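How to Respond to a City's Request for Proposals on a Vacant Public Building

By Edvin Fjeld
October
4 min read
71 shares | 2 comments

Cities that own empty halls, schools and depots often look for a developer through a request for proposals, or RFP. The steps below cover a small team answering one for the first time.

1. Read the whole packet before you call anyone. Mark the due date, the page limit and the form of tenure on offer. A ground lease and a sale need different lenders, so settle this first.

2. Go on the site tour. Bring your architect and someone who knows old mechanical systems. Ask for the roof report, the hazardous materials survey and any drawings the city holds. At the Nandness depot, the drawings were in a different department and took a month to arrive.

3. Send questions in writing. Answers usually go to every bidder as an addendum, and the addendum becomes part of the RFP. Sign and return each one.

4. Write the use program in plain numbers. For the Ustby hall we listed 300 seats, 984 square feet of rehearsal space and two street-level shops. Reviewers could check each figure against the floor plans.

5. Build the budget in two columns, one for sources and one for uses. Show tax credits as a separate source and say what happens if they come in late. Carry a contingency for the building shell and another for the interior.

6. Get letters. A lender's letter of interest and a tenant's letter of intent count for more than general letters of support. Weidemann, the lender on our Ungate project, wanted three weeks to write theirs.

7. Prepare for the interview. Choose the people who will do the work and have them answer questions on their own sections.

If you are selected, expect a negotiating period before any lease is signed. Ask how long it runs, what deposit is due and who pays for the city's outside counsel. Keep a list of every milestone in the agreement and

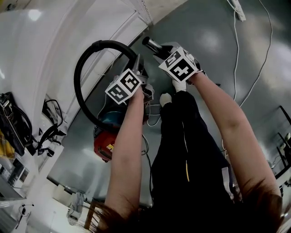 check it with the city's project manager each month. Requests for more time should go in before the milestone passes, in writing, with a new date attached.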